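Search this site Go

Mar 9, 2019
By Eimear Duggan

Chores update: clearing a bag of mixed items

Readers of the July issue asked when a machine will be able to tidy a toy box. The current answer is that it can do parts of the job, slowly, with someone nearby. Picking one known object off a flat table is close to routine. Picking from a soft container is harder. The walls fold, the items rest on one another, and the gripper has little room to open.

The Selex trial uses small household items and a two-finger gripper with lit fingers. We logged 106 pick attempts over 4 sessions.
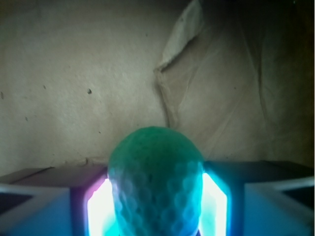
Round, hard objects leave little contact area, and a grip set slightly off center tends to squeeze them out sideways. Closing speed matters more than force here. We lowered it twice and kept the second setting.

Plush is easy to hold and hard to separate. Cords and tails are the main problem — a finger that closes on one may drag a neighboring toy along with it. Glossy plastic gives the depth sensor trouble, and the planner sometimes rejects a pick that a person would make without looking.

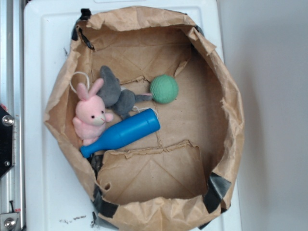
Bunny, mouse, ball and blue bottle in a taped kraft paper bag, from overhead.

For now, sorting a household's toys unattended is out of reach. Emptying one bag under supervision is a fair target for this year.

Recent items
Gimura: shelf restocking, second report
Cosudness and the folding problem
Ní Chonaill workshop notes: sweeping and bin emptying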